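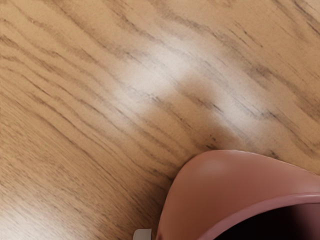 **Walk-through, second floor, Turnach Building: kitchen, dining room and hall**
Inspected by: Rozália Takács
Present: Kálmán Kun (left at the dining room to take a call)
Next due: November

Marks: [x] fine, [ ] not fine, [~] fine if you squint

### Exits and hall

- [x] Exit sign lit, both sides
- [~] Hall clear to full width. The bicycle has gone. A second bicycle has come.
- [ ] Fire door closes by itself. It closes to within an inch and then thinks it over. Third inspection running. Wilmont were sent the work order in the spring and have replied with a brochure.
- [x] Extinguisher on its hook, needle in the green, tag signed. The signature is mine, so I can vouch for the handwriting.

### Kitchen

- [x] Smoke alarm tested at 10:15. Very loud. Apologies to Manee Noiphan, who was on the phone with the insurance people.
- [ ] Fire blanket within reach of the stove. It is within reach of the stove if you are willing to lean over the stove. Move to the left-hand wall.
- [x] Water heater set and labeled. Meter read 3,283.
- [ ] No extension cords in series. Found 2, feeding a toaster oven rated at 800 watts and a kettle that has lost its label. Unplugged both. Expect both to be back by lunch.
- [~] Under-sink cupboard: cleaners upright, caps on. One bottle says only "Major." Major what? Please relabel or throw out.

### Dining room

- [x] Table steady, no wobble when leaned on by an adult (me)
- [x] Tabletop free of splinters and lifted edges
- [~] Chairs. Five good, one with a back that comes off in your hand. Tagged and put in the corner, where Krishnamoorthy Pillai sat on it while I was writing the tag.
- [ ] Rug edge taped down. Tape present, rug elsewhere.

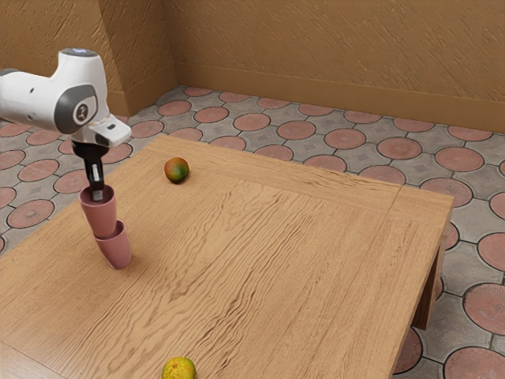 *Dining room: large wooden table, two pink cups.*

- [x] Window latches
- [ ] Heater clearance. Curtain still hangs over it. Shorten the curtain or move the heater, I have no preference left.

### To do, and by whom

1. Fire door closer: Milagros Cantero to call Wilmont, and to keep calling. Eniseck quoted 700 for the whole job if Wilmont won't come.
2. Blanket bracket: Kálmán, who owns a drill and has said so many times.
3. Extra wall outlet by the counter: get a price. Until then, toaster oven or kettle, one at a time.
4. Chair: glue it or burn it, outdoors.
5. Owner of second bicycle to see me.

Copy on the kitchen corkboard, under the menu for the place that closed.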